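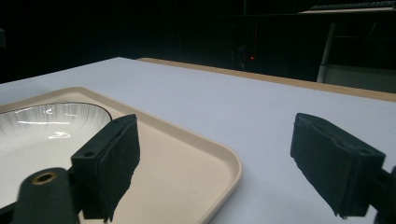 Zastbridge Rabbit Tray and Sokol Ribbed Bowl: Review

Filed under Tableware. Updated May 2026

Zastbridge sells the beige tray on its own or paired with the small ribbed bowl from Sokol. I bought the pair in October and have used both most days since, mainly for breakfast and for carrying dishes between the kitchen and a white-topped table. The set cost 62 dollars from Joltgate. The tray alone was 40.

Tray: construction

The tray is rectangular, with rounded corners and a low raised rim. The floor is flat and smooth. In use, the rim is high enough to stop a bowl from sliding off when the tray is tipped slightly, but it will not contain a full spill. The edge is comfortable to hold. Pick the tray up by the short sides, as it flexes a little when carried by the long ones with a heavy load.

Color is listed as "sand." Under warm bulbs it leans pink, and in daylight it is closer to cream. Buyers trying to match other beige pieces should order one first and compare.

Bowl: shape and finish

Sokol's bowl is shallow and white, with a thin dark line at the rim and fine lines radiating toward it on the inside. The glaze is glossy and throws back a hard highlight under a ceiling light. Capacity is adequate for yogurt, cut fruit or a side portion of rice. It is too shallow for soup. I filled it to 6 ounces with water and would not want to walk far with more.

The ridges are faint enough that a spoon passes over them without catching. Dried oatmeal does settle between them and needs a brush. The dark rim has not faded in the dishwasher.

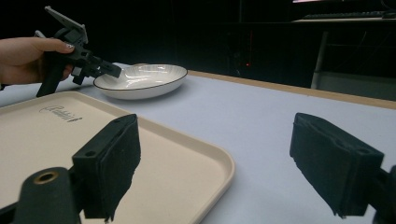

Sokol bowl on the tabletop beside the tray.

Stability is good on bare surfaces. The foot is unglazed and grips a matte tabletop well. It also leaves a faint gray mark if dragged, which wipes off with a damp cloth. On the tray the bowl moves more easily, and a thin liner would help.

Printed artwork

A rabbit is printed in one corner of the tray as a thin dark outline, with upright ears, dot eyes and both paws spread. The floor also carries a thin cursive logo, and the drawing stays visible with a dish set near the middle. After more than 2 months of daily wiping I could find no wear in the lines. Zastbridge advises against scouring pads, and I have not tested one.

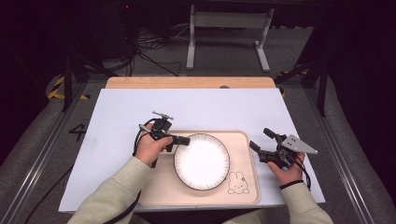
Compared with the Cavbridge tray

Cavbridge makes a tray of similar size with a taller rim and no artwork. It is stiffer and holds a spill better. It is also heavier, and its square corners collect crumbs. For carrying drinks I would take the Cavbridge. For a single place setting the Zastbridge is easier to lift and quicker to clean.

Verdict

Tray: recommended for light table use. Bowl: recommended, with the cleaning note above. The paired price is fair if both pieces are wanted. Replacement bowls are sold separately through Joltgate, but were out of stock when I last checked.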